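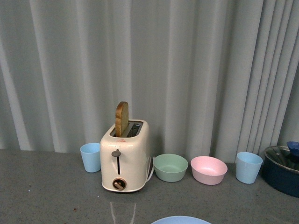
Is the new grasp planner ready to replace the old one? Hina's view was that it needs more proof first.

Planner minutes, Pundside, 25/10/2020

Natsumi Tamura reported 1083 good plans out of 2000 on the toaster task. Hina Abbasi doubted the figure – a plan that passes the checker has yet to move an arm. Natsumi agreed the checker ignores the lever.

Apaza depth filter: 11 dropouts on glossy surfaces, cause unknown. Hina does not believe the vendor's patch note.

Agreed: old planner stays until December. Natsumi to rerun 4 logs with the filter off.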